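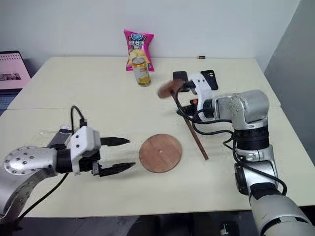 Rainer Hinrichs wrote in that he did the whole carburetor job from the old version of this section and got all the way to the end before finding the note on the choke spring, and could I please move it up. Fair enough! It's in step 3 now, and again in the refitting part for anyone who skips around like I do.

Section 4: Cleaning and setting the Demissie carburetor

All of this applies to the Velen Wilside sedan and wagon with the six-cylinder engine and the single-barrel Demissie. If you have the later two-barrel, the general idea holds but the float setting is different and you'll want the other booklet. I've had my own wagon apart more times than I like to admit, mostly because for years I was doing step 16 wrong, so what follows is the order that works for me on a cold engine with the car parked outside the garage.

Before you start

You need a set of small wrenches, two screwdrivers that really fit the slots (the brass ones chew up if you even look at them wrong), a can of Nutonex or whatever carburetor cleaner you like, a rebuild kit, a clean glass jar, some rags, safety glasses and a tray. A vacuum gauge is nice for the last part. I borrowed one for so long that I ended up buying the owner a new one.

Caution: Gasoline is going to come out of this thing no matter how careful you are. Work with the doors open, no heaters, no pilot lights, no cigarettes, and disconnect the battery before you loosen the fuel line. Keep an extinguisher where you can reach it without walking past the engine.

Check the number on your main jet against your kit before you order anything else. The standard jet on the Wilside is stamped 43. Cars that were sold new up in the mountains sometimes got a leaner one, and plenty of cars have moved since then.

Taking it off

1. Disconnect the negative battery cable and tuck it out of the way.

2. Take off the air cleaner. There's a wing nut on top and a clamp underneath that everyone forgets. Stuff a clean rag lightly into the carburetor throat, and leave a good big tail of it hanging out so you remember it's there.

3. Look at the choke housing before you touch it. Three small screws hold the cover, and there's a notch on the rim that lines up with a mark on the body. Scratch your own mark across both parts, or take a photo. Now lift the cover off straight. The coiled spring inside hooks over a little tang, and it has to go back on the same side of that tang. (This is the one that got Rainer.)

4. Loosen the fuel line with two wrenches, one holding the fitting and one turning the nut. Catch what runs out in your jar. Let the jar stand while you work and have a look at it later. If there's rust settled at the bottom, your tank is sending you a message and you'll be doing this job again by fall unless you deal with it.

5. Unhook the throttle rod and the return spring. Mine has two holes for the spring, and the spring belongs in the lower one.

6. Undo the two nuts at the base and lift the carburetor straight up. If it sticks, tap it on the side with a wooden handle. Don't pry at the flange. It's soft metal, it bends, and then it leaks air forever.

7. Cover the manifold opening with tape right away. I use wide masking tape and write on it so I can't miss it.

Taking it apart
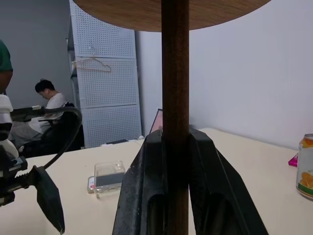
Carburetor parts are tiny and there are a lot of them, and half of them look like each other once they're off the body, so give some thought to where they're going to land before the first screw comes out. The fender is a terrible spot. The main bench is not much better if it's like mine and already has a water pump on it. I like a separate surface I can walk all the way around, and a small stand with a round wooden top on a single pole is just the shape for it, because I can come at the parts from any side without leaning over a corner. Put the tray on top, though, since check balls roll! And don't lean on it while you're wrestling with a tight plug.

8. Drain the bowl into your jar, then take out the screws around the top cover. One of them is longer than the rest. It goes at the back, next to the choke linkage, and if you put it anywhere else you'll crack something.

9. Lift the cover straight up with the float attached. Push out the float pin from the small end. The needle will drop as soon as the float comes away, so have your hand under it.

10. Shake the float next to your ear. If you hear anything sloshing, it has a pinhole and it's full of gas. People do solder them, and I've done it twice, once well. Most kits don't include a float, so ask when you order.

11. Take out the pump plunger and turn the body over above the tray. A small steel check ball should fall out of the pump passage. If it doesn't, somebody lost it before you came along, or it's gummed in place. Give it a shot of cleaner and wait a minute.

12. Remove the main jet and the idle mixture screw. Before you back out the mixture screw, turn it in gently until it just touches, counting the turns, and write that number down. It gives you somewhere to go back to if things get confusing later.

Note: Leave the throttle plate and its shaft alone. Those little screws are staked in, and if one works loose afterward it goes straight down into the engine. If the shaft is sloppy enough to rattle, that's a machine shop job.

Cleaning

13. Put your glasses on. Spray every passage from both ends with the Nutonex and watch for it coming out where it ought to. The first time I did this I looked straight into one hole while spraying into another. I don't recommend it.

14. Blow everything out with air. Low pressure is plenty. Never run wire or a drill bit through a jet, not even the soft copper kind. If a jet won't come clean by soaking, buy a jet.

15. Rubber, leather and the fiber gaskets stay out of the cleaner. If your kit has a leather pump cup, leave it in light oil while you do the rest.

Putting it back together

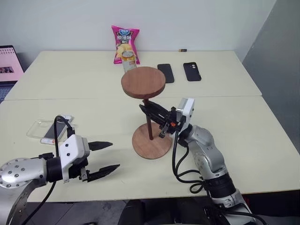 Wooden stand with a round top, center rod and round base.

16. Fit the new seat with its washer, then the needle, then the float. Hold the cover upside down and measure with the paper gauge from the kit, with the new gasket OFF. I set mine with the gasket on for years, and the car ran rich for years, and I blamed the fuel pump. Bend the little tab to adjust and never push down on the float itself to do it.

17. Drop in the check ball, then the spring, then the plunger. Work the plunger a few times with a little fuel in the bowl. You want a good solid squirt from the nozzle. A dribble means the ball isn't seating, so take it out and clean again.

18. New gasket on the body, cover on, screws in finger tight, long one at the back. Snug them in a crisscross pattern and go around twice.

19. Turn the mixture screw in until it touches and then back it out the number of turns you wrote down. If you didn't write it down, one and a half turns will get the engine running.

20. Take the tape off the manifold. Take the rag out of the throat if you left one there. Set the carburetor on a new base gasket, dry, with no sealer. Tighten the two nuts a little at a time, side to side.

21. Hook up the throttle rod and spring and have a helper press the pedal to the floor while you look down the throat with a flashlight. The plate should stand straight up. On a good many Wilsides it only gets most of the way there, and people drive them like that for decades and tell you the car was always slow on hills.

22. Choke cover on, spring over the tang, marks lined up. Open and close the choke by hand once or twice to feel that it's springing the right way.

23. Start the fuel line nut with your fingers. If it fights you after half a turn, it's crossed. Back off and try again.

First start and setting the idle

24. Reconnect the battery and crank the engine in short bursts until the bowl fills. Look for leaks before it fires, and again once it's running. Shut down at the first drip.

25. Let it warm up completely with the choke all the way open. Plan on a good long wait if you're doing this in April where I live. Then put your vacuum gauge on the manifold port and turn the mixture screw slowly for the highest steady reading. With no gauge, go by ear: turn it in until the engine stumbles, turn it out until it gets lumpy, and split the difference.

26. Bring the idle speed back down with the stop screw, then go over the mixture one more time. The two settings chase each other a bit.

Caution: Don't hold the engine above 3000 rpm in the driveway to "clear it out." It does nothing useful for the carburetor and it's hard on a cold bottom end.

27. Drive it. After 300 miles, check the base nuts and the cover screws again with the engine cold. The new gaskets settle and you'll nearly always get a small fraction of a turn out of them.

If it doesn't run right

Stumbles when you step on the gas: pump ball or pump cup, so back to step 17.

Black smoke and a sooty tailpipe: float too high, or the choke is hanging shut. Look at the choke first, as it's free and takes one minute.

Runs fine and then dies at stop lights: check for an air leak at the base. A flange that has been pried on shows up here.

Fuel smell after parking: needle and seat. A speck of dirt is enough. Sometimes a light tap on the side of the bowl with the screwdriver handle lets it close, but if it happens more than once, open it up.

Fuel line replacement and the in-line filter are in Section 5. If your jar from step 4 had rust in it, read that one before you drive anywhere.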